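Climcombe Community Help: Workshop & Repairs

Print this page | E-mail this to a friend

Replacing a tiny gear in a hand-cranked mincer drive, how do I measure it?

Posted by Effie Pollock, 2024-09-09

Hello all, I'm after a bit of help with a gear. I've got an old Zelon bench drive that I use for winding wool (don't laugh, it's brilliant for it!) and back in August it started slipping every few turns. I had the cover off and one of the little gears inside has had it, two teeth are worn right down. I've been through a box of spares I bought at the Fleruver sale and found one that looks close, a plain straight-toothed thing with a round hole through the middle.

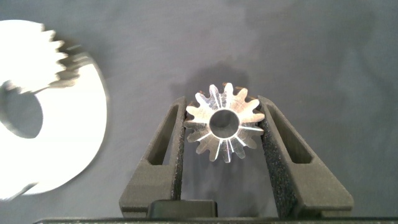 The spare from the Fleruver box, face on.

It's silvery, steel or aluminium, I can't tell which, and there are fine machining marks on the face. What do I need to measure before I go forcing it onto the shaft? I've only got a ruler and some cheap calipers. A new one is 30 quid plus postage, so I'd love to use this if I can.

Juraj Trnka

Nice little spur gear, that. Count the teeth on your old one and on the spare, carefully, with a dab of pen on the first tooth so you know where you started (I still lose my place). Then measure right across the outside, tip to tip. If both numbers match you're most of the way there. After that it's the hole. Measure the shaft with the calipers, then the bore, and if it's a sloppy fit don't bother, it'll wobble and chew up its neighbour. As for steel or aluminium, try a fridge magnet. If it sticks, it's steel. If it doesn't it could still be stainless, so that's only half a test.

Check how the old one is fixed to the shaft as well. Mine had a tiny pin I didn't spot for 50 minutes.

Rennie

had the same drive years ago, mine was the 252 model. just bought the new gear in the end. put some grease on it whatever you do

Print this page | E-mail this to a friend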